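We use cookies to keep you logged in and to count visits. Accept all / Manage settings

Budget for a second tabletop arm - spares or new unit?

splitpin
17 July 2025
I have to put in next year's equipment request before December and I could use some opinions. We run kitchen tasks on a bench at the Ankrah site: pan, bowls, toy vegetables, small servo arm, tracked base. The choice is a second Vundano arm, or keep the one arm and buy a proper stock of spares. Hondow quoted 292 dollars for the spares kit (servos, brackets, one gripper). The second arm costs a lot more and I haven't got a final price yet. 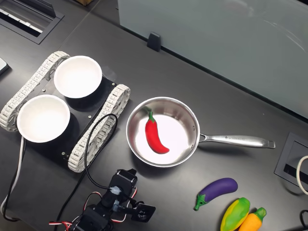 Bench with the arm, saucepan, toy vegetables and the tracked base carrying two bowls.

gearlash
Spares first. A second arm gives you a second set of things to break, and you'll end up robbing one to fix the other. We did that for a year.

wirenut_6
Disagree. If the arm goes down you lose the whole bench while someone swaps a servo and recalibrates. With two, you carry on. What does a day of downtime cost you? Put that in the request and the second arm looks cheap.

gearlash
Only if the second one is mounted and calibrated. Most of them sit in a box.

splitpin
Ours would be mounted. There's room if I move the pan work over and reroute the cables. Payload is my other question. The toys are no problem, but a steel saucepan with a long handle is a different load from a plastic carrot, and the spec sheet only gives one number. 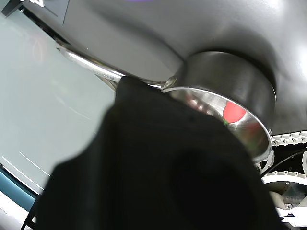
benchrat

Payload figures are nearly always given close in. Take the pan you plan to use, weigh it, and ask the vendor for the rating at full reach with that weight. If they won't answer, assume it's half. Also ask for lead times in writing. Borlow told us 20 days for fingers and it took 66. I'd split your request into two lines so that if the arm gets cut, the spares still go through. Finance people like to cut something, so give them a line they can cut. 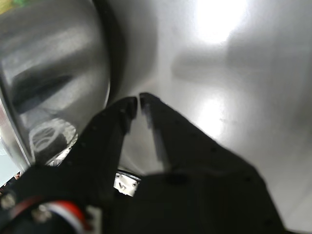

On fingers, order more than you think you need. Ours are the first thing to go, well before the servos. I'd also hold back 30 percent of the arm price for cables, clamps and a power supply. It always gets left off the first quote.

wirenut_6
30 is high. We spent less than half that.

benchrat
You already had the power supplies.

wirenut_6
True.

splitpin
Two lines it is. I'll weigh the pan and write to Hondow and Borlow with the same questions. Does anyone have a recent price on the Vundano without the gripper?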